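# Bilta farm trail opens again with longer summer hours

2020-07-06

The farm trail at Bilta, a favorite outing for so many families on the Edstead side of the valley, is open again for the summer, and it will be keeping its gates open until eight in the evening through the end of August.

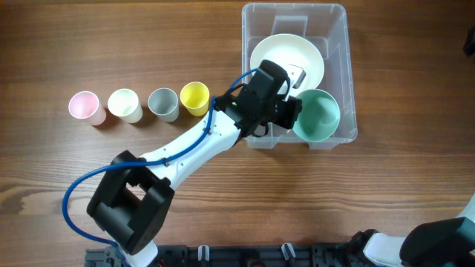

Irina Hodoroagă was glad to hear it, writing in to say that the old closing time always seemed to come just as her children had found their way to the goats, and that an evening walk past the orchard is, to her mind, the best thing you can do around here in July.

Visitors will need to book a time slot before they come, and each day is limited to 490 people, down from 640 last summer, so that everyone has plenty of room on the narrower stretches (the path behind the duck pond has always been a bit of a squeeze!). Parking is still free, and the Esteves bus still stops at the lower gate, a short and fairly gentle stroll from the ticket hut.

There is a new loop this year as well, running through the hay meadow and back along the stream, and most people should be able to walk it in 90 minutes if they don't linger too long with Lola, the gray donkey, who has moved to the field by the footbridge and is as fond of company as ever. Dogs are welcome on leads everywhere except the lambing barn.

The maze stays closed for now, and the winter lantern walk is still planned for December.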